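Teltville Patient Advocate Program
Progress report to the Zondov Fund, second period
Prepared by Graciela Cisternas

Dear Caoimhe,

You asked for a shorter report than last time. The last one ran long because I attached the hospital's visitor policy, which I now understand you read in full. I'm sorry about that.

Where we stand. The program put a trained advocate at the bedside of 191 patients this period, against the 150 or so we promised when we were feeling modest. Most were over 70 and had no relative within driving distance. The Plilcombe site accounts for more than half, largely thanks to a night charge nurse who calls us before she calls anyone else. Teltville General still prefers that we fill out the request form in duplicate. We fill it out in duplicate.

What the advocates do has not changed. They sit in on rounds, write down what the doctor said, and ask for it again in English when needed. They check that the consent form matches the procedure. In 2 cases it didn't, and both were fixed before anyone was wheeled anywhere. The hospital described these as "clerical," a word I have come to admire for its range.

Family access. The grant asked us to push for a written rule letting one family member stay overnight with any patient who can't speak for themselves. Plilcombe adopted it in August. Teltville General has agreed to the rule in principle and is now discussing what "overnight" means. I have been to three meetings on this – the current thinking is that it starts at 9 p.m. and ends sometime before breakfast.

Record requests. Families still wait up to 60 days for charts. Our template letter helps, mainly because it quotes the deadline in bold. Acuña, the software we bought to track these requests, works well now that we have stopped using its calendar.

Training and outreach. The spring class finished with a full roster, and the fall class is already filling. We printed 2000 bedside cards ("Questions You Are Allowed to Ask") and have a few boxes left, one of which is holding my office door open.
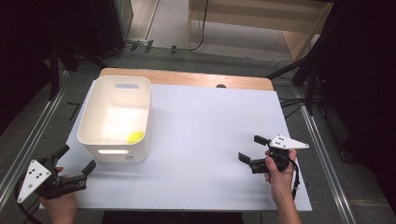 Tabletop with storage bin and tennis ball.

Money. We are under budget on travel and over on parking, which the hospital garage charges by the half hour with great conviction. I would like to move the travel surplus to cover it. The revised sheet is attached, and the only change is on the second tab.

Next period. We plan to settle the Teltville overnight rule, add Spanish-language advocates on the evening shift, and begin follow-up calls to families 3 weeks after discharge. The calls will need a second phone line. I have asked for a quote and been put on hold.

Please let me know about the parking before the end of the month if you can.

Graciela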